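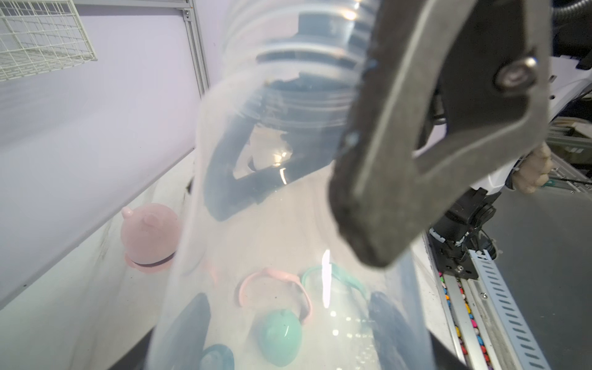

Page last updated: September

Niltero 300 Filter Press

I've been selling and fixing filter presses out of the Endwood workshop for a long while now, and the Niltero 300 is the one I'd take home if I had any use for it at home (my partner has views on this). It's a small plate and frame press for batch chemical work: pigments, metal hydroxides, catalyst fines, salts that have to come out of a mother liquor before it goes back to the reactor. The 300 in the name is litres, and it's the batch size the thing was drawn up around. You can push more through it if your solids are low, and plenty of people do!

The skeleton is painted carbon steel with stainless side bars, and the plates are polypropylene. They'll take feed up to 88 °C. Past that they start to soften and you get weeping at the corners, so if your slurry comes off hotter, put a cooler in front of it or ring me and we'll talk about a different plate. Closing is by hand pump hydraulics on the standard model. There's an electric pack too, but I'd only bother with it if you're opening the press several times a shift.

Cloths are where most of the trouble starts. We stock a plain weave and a satin weave, both polypropylene, and Skye Gunn cuts them on site to suit whichever port layout you've got. Satin drops the cake better. Plain weave catches finer stuff and lasts longer, but you'll be in there with a plastic scraper more often. Please don't use a metal one, I've seen what it does to a sealing face. Send us a jar of your slurry and Skye will run both cloths on the bench press and post you the cakes with her notes. No charge for the first lot. 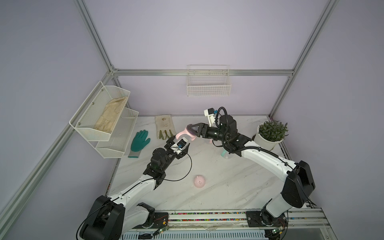 Can I wash the cake in the press?

Order it with the wash ports drilled and you can. Wash liquor goes in behind the cloth on every second plate and comes out the other side, and 2 cake volumes will clear most soluble salts. Adding the ports later means swapping plates, so tell us up front.

For feeding it, I like an air diaphragm pump. It slows down by itself as the cake builds, and it won't mind sitting there stalled at the end of a run. Start gently, let a bit of cake form on the cloths, then open the air up. Blair Strachan at Gillies runs theirs on magnesium hydroxide and swears by starting with the outlet valves half shut. I haven't tried it on anything else, but their filtrate is lovely and clear.

Spares we keep on the shelf: cloths, plate handles, hydraulic seals, drip tray liners and the little filtrate cocks that always get knocked by forklifts. Lead time on a complete press is 9 weeks from a paid deposit, a bit more if you want the stainless clad head.

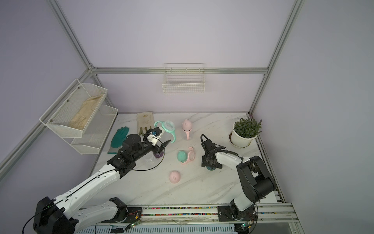 Delivery and setting up

The press comes on a skid with the plates packed separately. You'll need a flat floor and enough room on one side to get a cake trolley underneath. Archie Guthrie does our installs and he'll want the air, water and drain lines in before he turns up. He's on site from 7 am, and he'll stay until your operators have opened, scraped and closed it themselves.

If you're replacing an old Stitano press, the feed flange lines up but the filtrate side doesn't, so ask for the adaptor spool when you order. Prices are on request, as they move with the plate count and the cloth. Call the workshop and ask for Giorgia, that's me.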